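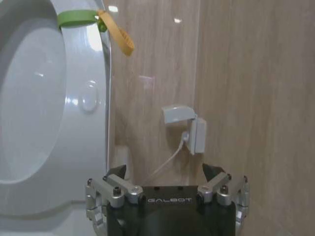
Guest Bathroom Notes and Reference Set

README

This folder covers the small guest bathroom in the Goodwin unit: how it is laid out, how it gets cleaned, and how the photos of it are named and sorted. It is part of the Sutico collection of household rooms, which has 24 rooms so far. The kitchen and the two bedrooms of the same unit have folders of their own.

What is in the folder

photos – 1271 JPEG files, all of this one bathroom
notes.txt – cleaning log, one line per visit
labels.csv – one row per photo, with the main object and the area of the room
parts.txt – what to reorder and where it is kept

The photos were sorted by hand. Blurry ones were left in if the main object could still be named. Duplicates were removed only when two files were identical.

Areas of the room

The label file uses four area names.

toilet – the bowl, the lid and seat, the rear unit, the side control panel
back wall – the wall tile, the outlet box, the cord and the water connection
shower – the glass enclosure, the tray and its drain
floor – the tile, the grout, the floor drain, anything standing on the floor

A photo gets the area that takes up the most space in it. If two areas are close to even, use the one with the main object in it. The plunger is always labeled floor, even when most of the picture is toilet. 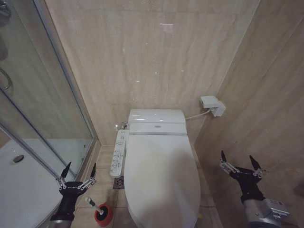 Toilet with bidet seat, lid closed. The outlet box is on the back wall at right, and the plunger is on the floor at lower left.

Cleaning order

The notes follow the same order every time, so the log lines can be compared.

1. Unplug the bidet seat at the outlet box and close the cover.
2. Wipe the lid, the seat and the rear unit with a damp cloth. Use Flullano bathroom cleaner on the bowl only.
3. Wipe the control panel with a dry cloth. The printed labels on an earlier seat wore off after a year of spray cleaner.
4. Wipe the back wall from the top down, then go around the pipe fitting behind the toilet.
5. Rinse the shower tray and clear the drain.
6. Do the floor last, working toward the door. Lift the floor drain grate on the first visit of the month.
7. Plug the seat back in.

A full pass takes about 17 minutes. The glass is done separately on Saturday and has its own line in the log.

Log format

Each line has the month, the visit number, the steps done and a remark, separated by semicolons. A skipped step is written as a minus sign and its number. Example:

July; 3; 1-7 -5; shower in use

Remarks are free text and were not edited. Some use "seat" for the whole toilet and some use "tank" for the rear unit – searches should try both words.

Supplies

Cleaner comes in 500 ml bottles and is kept in the hall closet, second shelf. Cloths are in the bin next to it. The spare plunger is a Rastent and is stored with the mop. Do not put it in the shower, where it marks the tray.

Known problems

Glare. The wall tile and the toilet are both shiny, and light spots show up in many of the photos. They are not labeled.

Wall and floor color. The two are close enough that the corner behind the toilet is hard to read in darker photos. Check the grout lines before picking an area.

Cord and pipe. Both are white and both are near the right side of the toilet. The first version of the label file mixed them up. Rows fixed since then have "v2" in the last column, and rows without it should be checked before use.

Outlet cover. The label "open" means the flap is raised, with or without a plug under it. Rows marked "unclear" were left that way on purpose.

Changes

v2 – cord and pipe labels corrected, parts.txt added
v1 – first sorted set, cleaning log through July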